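Guides > Data collection > Hand-held grippers > First session

Setting up the Cundoreo hand-held gripper kit

8/6/21, by Rupert Ammann

The Cundoreo kit comes as a pair of grippers, a charger, a calibration card and a licence for the Grindon recording software. We paid £1,897 for ours. Allow an afternoon for the first session.

Charge both grippers fully, then pair them one at a time. Hold the power button for seven seconds until the light turns blue. If you pair them together the software can swap left and right, and you will have to start again.

Print nothing from the manual for calibration. Use the card supplied, lay it flat and open and close the fingers over it ten times. Grindon shows a green tick when it is happy with the finger width.

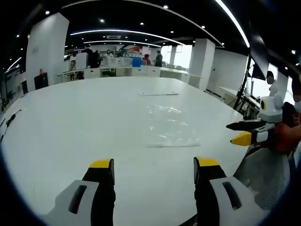
Start with soft, light objects. Plastic bags are harder than they look, so keep each recording short and stop if you lose your grip. Approach slowly, close the fingers, lift, put the bag down and open again. Save the take before you move on.

With two people working at one table, agree who goes first. Dolores Tillman at our Dunbar office found that reaching in together spoiled a lot of takes.

Check the files before packing up. Ours dropped the right-hand channel twice until we installed the January update. The finger tips do wear, and a spare set has to be ordered separately.

Contact the Plakthorpe workshop | © Plakthorpe 2021 | Back to top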